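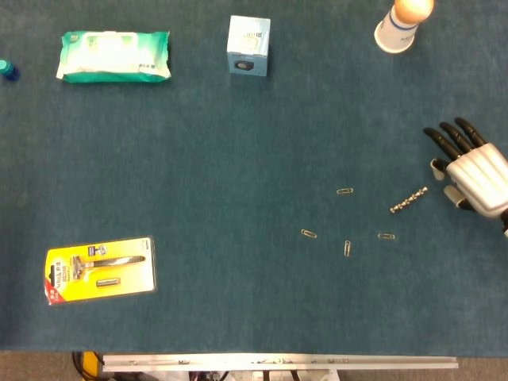
Plandora felt table cover, dark teal-blue. Fits the 90 cm craft and sorting tables, folds up small, lives in a drawer. Made for people who tip the whole junk drawer out and then lose half of it on the floor. Felt has a bit of grip so small metal bits stay where you put them, and pale stuff shows up easy — a pack of wipes or a white bottle stands right out against it. Fine fibers on top, slightly mottled color, thats normal for this felt and not a fault. Lint roller once a week, more if you have cats.

Home Shop Table Covers Delivery Returns Contact

Posted May 7, 2020 by Heloísa Sampaio

Weight: over 2 pounds. Spot clean only, cold water, no bleach. Do not tumble dry. Iron on low from the back if it comes out of the tube creased.

Teal-blue is back in stock, gray not untill June. Orders packed in the order they come in. Returns 14 days, unused please — cut pieces can't go back.

Related items
Starkmont drawer tray, shallow
Zeven lint roller, refills
Lyimo parts cups, set
Plandora felt cover, gray (waitlist)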